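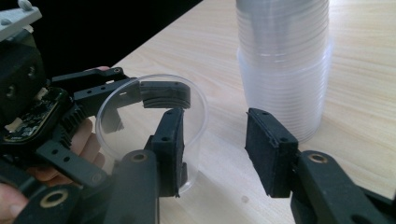

About Skarnier

Skarnier supplies clear plastic cups to cafes, school cafeterias and event caterers. Tatu Kinyua and Evdokia Rallis started the business in a rented garage, selling one size of cup to juice bars in the neighborhood. We now carry cold cups, lids and portion cups, and we ship nearly 60 orders a day.

What we sell

Our thin-walled cold cups come in sleeves of 100 and cases of 1000. Lids are packed separately, so please check the rim size before you order. The Pan line is our smallest cup, used mostly for samples and sauces. Ondix is the tall one.

Who to contact

Chepkoech Tanui handles new accounts and sample requests. Cillian Fahy runs the warehouse and can answer questions about pickup and damaged cases. The order desk closes at 4 p.m.

We close for inventory the first week of May. Orders placed that week ship the week after.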